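Bedside task, remote pickup, teleop demos
4 min read

Continuing from the last entry. Task string is unchanged: pick the TV remote off the round table, lift, move it over to the second surface, release. Operator drives from the Zelby leader handles and works from the wrist view, with the head view on the second monitor. Telephone and speaker stay on the table as clutter and are not to be touched.

Kept 34 demos this session and dropped 3. Two of the dropped ones were operator restarts where the clutch was pressed mid-approach and the recorded gripper command jumped. The other was a dropped wrist stream. The running total for the task is 793 after the merge, counting the Gillmont set, which has the same table height but a different phone.

Start poses were varied by hand between episodes. Remote angle was changed every time, phone angle only every few episodes. The cord is a nuisance. It does not go back to the same shape twice, and if it hangs over the rim on the approach side the operators slow down and take a wide path. Left it in the data. If the policy learns to go wide when there is no cord there, we will need episodes with the cord tucked behind.
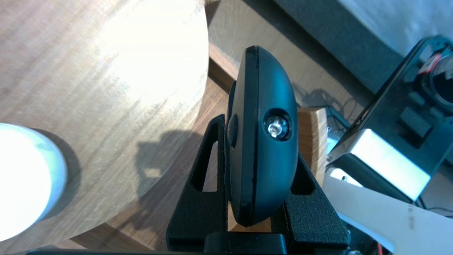
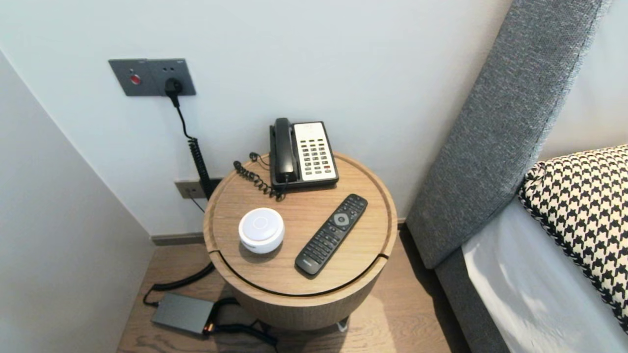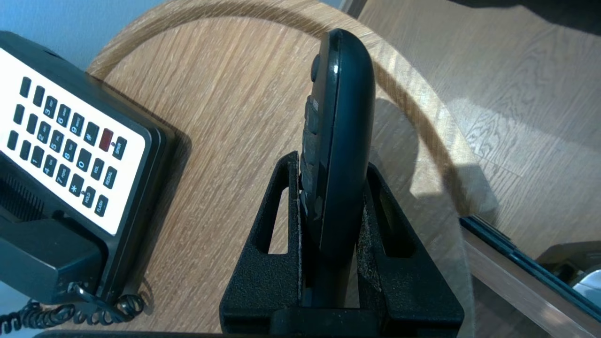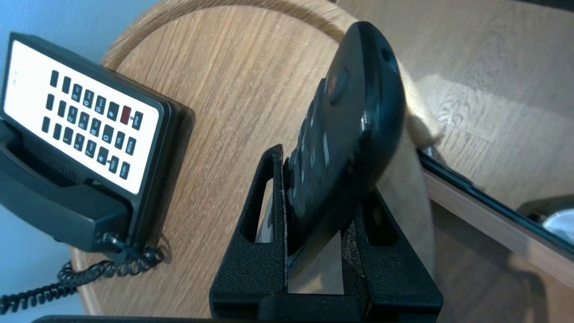 Monday, April 5, 2021
By the Statham teleop bench

Grasp notes. With the remote held steeply the buttons face left in the wrist view and the low end goes down between the fingers, so the camera mostly gets the back shell and a slice of the keys. Fine for transport, poor for judging how far down the grip is. Operators have been reading that off the head view before they commit to the lift. The policy gets both views at the same rate, but check that the head stream is not being downsampled harder than the wrist stream in the Baluyot loader. It was in September and it cost us a retrain.

Glossy plastic under window light gives a highlight that moves as the wrist rolls. Exposure on the wrist camera was left on auto for the first block and locked for the rest. Locked looks better on the dark objects and worse on the tabletop, where the bright patch clips. Both are tagged in the metadata as wrist_exp. Do not mix them in one validation split until we know whether it matters.

Force feedback on the leader was set to 5 for all episodes. At lower settings people over-close, and the command trace sits on the limit for the whole carry. At 5 the trace has a visible step at contact, and that is what the segmenter looks for. Anything recorded below that will need its contact labels done by hand.

Latency seemed normal at the start and crept up toward the end of the session. Did not measure it properly. Restarting the bridge process cleared it. Next session, log round trip once per episode instead of once per session.

Release is still the weakest part of the demos. People open the fingers while the arm is still settling and the remote lands at a slightly different angle from the one they wanted. Told everyone to pause before opening. That adds a flat stretch to the trajectory, and the idle trimmer will cut it unless its threshold is raised, so raise it before export.

To do
- re-run segmentation on the locked-exposure block
- hand-eye calibration check, last done before the wrist bracket was swapped
- record a block with the phone moved to the other side of the table
- ask Gillmont which leader gains they used, not in their readme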